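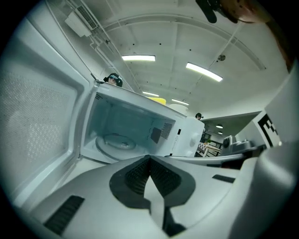

November
by Haris Nedeljković

So our robotics club finally has a project, and it's a microwave. Well, opening one, putting a plate in and closing the door again, over and over, until a robot can learn it from us. We named the project Stuken (long story, bad pizza) and the goal is 200 good runs before winter break. I'm at about 7.

I figured this would be the easy part! I open a microwave every day of my life. But try it with a gripper on each hand and suddenly you're a toddler in oven mitts. I dropped the plate twice my first afternoon, and the toy corn kept rolling off, and I may have said a word you can't say at school.

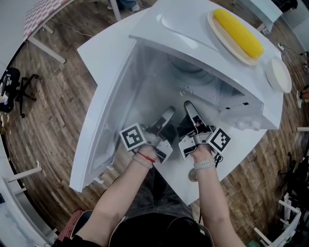
The trick, for me anyway, is to slow way down at the door. If I swing it open in one go I bump it with my elbow on the way back - every single time - and then the run is junk and I start over. Now I open it, stop, breathe, and then go for the plate.

Next week we switch jobs and I get to sort the recordings, so my wrists get a break. I'm still going to try for four clean ones in a row before then. My record is two.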